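Re: [clasham-parties] Doing a first birthday in the hall on a small budget
From: Florencia Aravena
To: clasham-parties list
Date: Mar 15, 2025

On the hall party question, Begay wrote:

> We have the small hall at Clasham booked for my daughter's first birthday and I have never done one of these. There will be up to 381 balloons if my mother-in-law gets her way, and I would like to talk her down. Can anyone say what they did for food, what they did for the little ones to play with, and whether it is worth paying for printed invitations? Also does the hall have its own plates or do you bring them. I'd like to keep it simple and not spend the whole day in the kitchen.
>
> Begay

Hello Begay,

We did my son's in the same hall in November, so I can answer most of this. I've put it under headings as it got long.

Invitations

I wouldn't pay for printing. We sent a message to everyone and made a few paper ones for the grandparents out of card and a potato stamp. The stamp was a star and came out more like a leaf, but they have all kept theirs. Put the finishing time on as well as the start. We didn't, and people were still there when the next booking came in.

Food

Babies of that age eat very little at a party and the grown-ups eat more than you expect. We made cheese sandwiches, cut small, with cucumber, soft fruit and plain rice cakes, and one big pot of noodles for the adults. The noodles went first. Cut the grapes lengthways even if you think the older cousins will be fine, as plates get swapped.

I made two cakes. One was a small plain sponge with mashed banana and no icing for him to put his hands in, and the other was a tray bake for everybody else. The tray bake used 500 g of self-raising flour and cut up well. Bake it the day before and leave it in the tin with a cloth over it. I iced it at the hall with a butter knife and it looked all right.

Ask about allergies when you send the invitations. We had one egg allergy and one mum who wanted no nuts in the room at all, and both were easy to manage with notice.

Plates and cutlery

The hall has cups and saucers, a kettle and one large teapot. It had no plates when we were there, and the cutlery drawer was mostly teaspoons. We brought our own from home and borrowed more from my sister. I would sort it all out on a table before you pack, because it is much quicker to lay out at the other end if the forks and spoons are already apart.

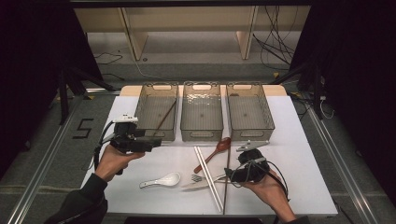 Things to play with

For under-twos you need a clean floor and a few objects. We put down a big rug, two play mats and a cardboard box with the flaps cut off, and the box was the favourite by a long way. Iketti on this list lent us a fabric tunnel and I think she still has it, so do ask her. Older children want a job. Mine decorated paper crowns with stickers at one end of the room, well away from the babies. Keep the stickers up on the table, as they end up in mouths.

Music was a phone in a mixing bowl. It was loud enough.

Balloons

You could give your mother-in-law one wall. We had a string of them over the serving hatch and that was plenty. Burst ones need picking up straight away with crawlers about, and the hall asks you not to use tape on the paintwork. There are hooks along the picture rail that will take string.

Cost

Ours came to 597 in the end, and I should say that most of that was the hall and a photographer my parents insisted on. The food and decorations were a small part of it. If you have a friend with a decent camera you can leave the photographer out. I wish we had, as the picture we framed is one my brother took on his phone.

Timing

Mid-morning suited us, with lunch early and everyone home for a nap. He opened two presents at the hall and we kept the rest for the week after. You get the keys half an hour before your slot and that is tight for setting up, so have one person on tables and chairs and another in the kitchen.

The heating is on a timer switch by the back door. Turn it as far as it goes when you arrive.

I still have the bunting and a number one cake candle if you want them. I'm near the Buvum end of the village most mornings and can drop them round.

Florencia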